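Trying out grippers at home: whiteboard tips from my workshop

Posted 2021-05-20 in Workshop Tips

If you have a small arm at home and you want to know which fingers to buy for it, do your testing at a whiteboard. I've tried blocks, egg cartons, sponges and a very patient bag of dried beans, and I keep coming back to the board. It's big, it's cheap, it wipes clean, and a marker is a surprisingly mean thing to pick up. It rolls, it's slick, and if you hold it a little wrong you find out right away when you try to write with it!

I've been swapping between two sets of fingers since October. One is the Ramance soft pair, the other is the Breritz hard pair with the grooved pads, and I run both off the same Ruddock controller so the comparison is fair. These are the things I wish I'd written down when I started.

Pick one shape to draw and stick with it

I use an eight. A circle is too forgiving and a straight line tells you hardly anything, but an eight has two loops and a crossing, so any slop in the grip shows up as a fat lower loop or a crossing that wanders. Draw one by hand first, nice and big, and leave it up as your guide. Mine are never pretty and it doesn't matter a bit. Then put the marker down on the board and let the arm have a go at picking it up from there. 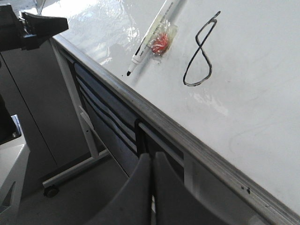

Go slow for the first few passes. I start at a crawl, check that the fingers close on the barrel and miss everything else, and only then turn the speed up. With the Breritz pair I can go faster before the marker twists. With the Ramance pair I get a gentler grab, but a marker held near its end will swing like a gate, so aim for the middle of the barrel.

Put something awkward next to the marker

A clean pickup on a bare board doesn't prove much. My friend Korkor Baidoo got me into using wrapped candy as clutter and I love it. The wrapper is shiny and crinkly, it slides if you breathe on it, and you can eat the test equipment when you're done (unwrap it first, obviously, and maybe not the one that's been on the floor). Peppermints are good. Caramels get squashed.

Clean the board, but watch the shine

Old marker ghosts confuse a wrist camera more than you'd think. Wipe with a dry cloth, then a barely damp one, then dry again. I used to go at it with kitchen spray and that left a film that made the streaks worse.

The bigger headache is the ceiling lights. A glossy board acts like a mirror, and a camera that sits close to it will happily pick a bright reflection as the edge of something. Before you blame your fingers for a bad run, close them, park them low over the board and look at what the camera sees with nothing there to grab.

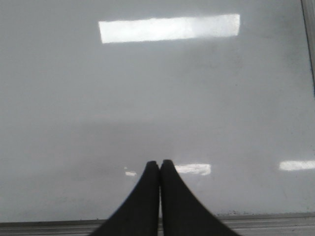
I lost a whole evening to this once. I was sure the Ramance fingers were slipping, so I changed the pads, changed the grip force, changed them both back again, and all along the arm was being sent to the wrong spot. Turn off whichever light is straight overhead and use a lamp off to one side – a plain desk lamp is fine. If you can't kill the light, tilt the board a few degrees and try again. Save the camera exposure once you like it, and don't touch it between finger sets or you'll be comparing two things at once.

And brush out the rail along the bottom now and then. Crumbs and grit collect there, and they get on soft pads and stay on them. An old toothbrush does it.

Make a parking spot for the marker

Once the flat pickup is working, move on to a marker that's held upright. You can buy holders. I had a magnetic one from Skiduvura that cost me more than the marker tray it replaced, and it was so snug that the hard fingers just dragged it down the board. Tape and a magnet do a nicer job. Set the magnet snug against the barrel, put one piece of clear tape across the two of them and press it down at the ends. Keep the tape to the middle so there's bare barrel at the top and bottom for the fingers.
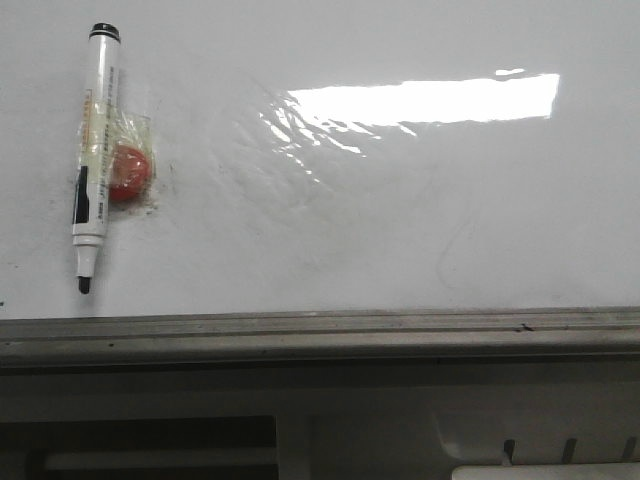 Marker and red magnet under one strip of clear tape, tip down.

Change the tape when it starts to lift, and get the sticky leftovers off with a bit of rubbing alcohol. If you fold one end of the tape under to make a tab, it peels off in one go.

Keep a boring log

I write down which fingers, which speed, which light, and got it or dropped it. That's all. Do 11 tries with one set, swap, and do 11 with the other before you stop for the day. I'm at 269 tries now and would like to get to 500 before I say which pair I'd buy again, but so far it's the hard pair for writing and the soft pair for candy.

Tuva Wikström asked in the comments last time whether you can mix them, one soft finger and one hard. I tried it for three runs. The marker rolls toward the soft side every time, so I went back to matched pairs.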